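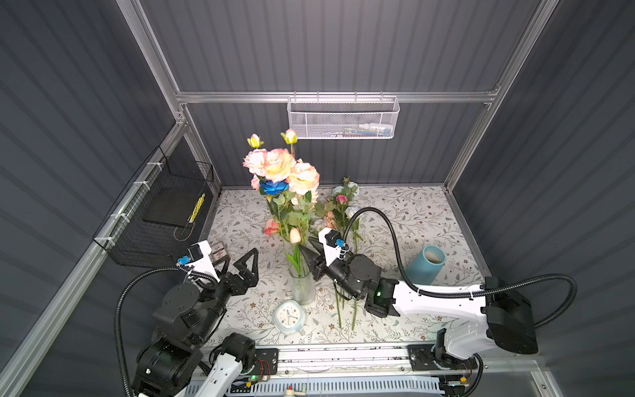 According to our tutor, a vase is finished only when you can walk past it and not want to touch it again, and we tried to keep this sentence in mind during the whole project. The students from the Coetzee group did not agree. They told us that an arrangement for a shared table should be easy to change, even by a person who has no training.

Our task in the unit was to plan a table display for the reading room at Barnar, with a budget of 20 dollars and with artificial flowers only. Fresh flowers are not permitted there on account of allergies. We worked on it in October, mostly in the late afternoon when the workshop is quiet.

2. Choice of materials

We took all flowers from the school store, so the money went to other things. The roses come in many colours, and our first plan was to use only peach and pink. On the patterned tablecloth this looked a little tired, so we added one strong blue rose under the big peach and pink ones. Two yellow buds were put higher than the rest to give height. The clear ribbed glass was my preference. One member of the group wanted a ceramic pot from Corberg, as the stems are artificial and you see them through the glass. I still think the green stems look fine.

3. Working method

We kept the stems that were not yet chosen lying beside the vase, and compared each one before it went in. A small alarm clock with a light blue rim stayed in front of the vase, and each of us had 20 minutes for a turn. This rule was useful, although I must admit my own turns were often longer.

4. Difficulties

The biggest difficulty was weight. Large roses pull to one side, and a light bud near the mouth of the vase hangs down if the stem is bent too much. We bent the wire back by hand, but it does not always keep its shape. Our written notes were also too short. The limit was 800 words and we handed in 400, so some colour decisions are not explained well.

5. What we would change

I would use a plain cloth, maybe a grey one. The leafy vines are pretty, but they compete with the green leaves of the bouquet. The rest of the group would like to keep it.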